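Stititz: a character and plot index for the Flenow novels

Version 3, 11/10/2021
Maintainer: Mirela Assunção

Stititz is a plain-text index of who appears where in the Flenow fantasy series, with a table of plot claims and the chapters that support them.
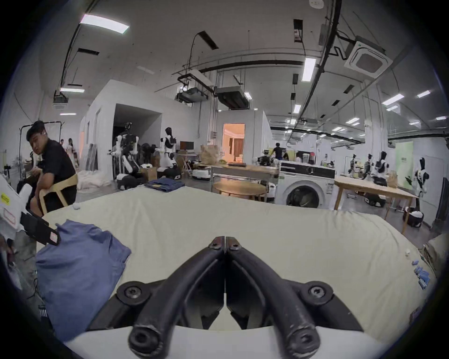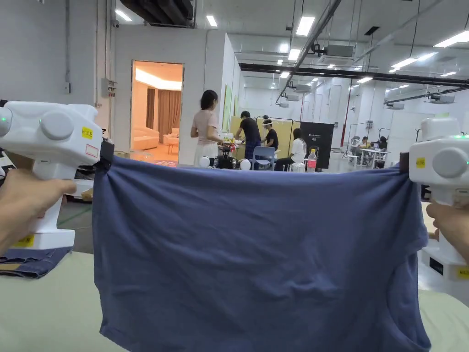 Each row in people.csv is one character in one chapter. A character who is only talked about gets the value "named", and one who takes part gets "present". Clothing goes in the notes column in the plainest words that hold: a blue garment like the one in both photos would be entered as "garment, blue", with no guess at cut or rank. This matters for Xavier, whose parentage is argued largely from what he is wrapped in when he is brought to Edidia.

Files

people.csv – over 2000 rows, one per character and chapter
claims.csv – 200 rows, one per plot claim
aliases.txt – false names, titles and nicknames

Fields in claims.csv

claim_id
text – one sentence, present tense
source – book and chapter
status – stated, implied or disputed

Checking

Two readers marked every claim separately and agreed on the status of 95 per cent. The rest were set to "disputed" and left there.

Known gaps

The prologues have no chapter numbers and are coded as 0. Dream chapters are included, but nothing seen in a dream counts as "present". The television version is not covered.

Corrections

Send the claim_id, the book and the chapter. Page numbers differ between editions and are not used.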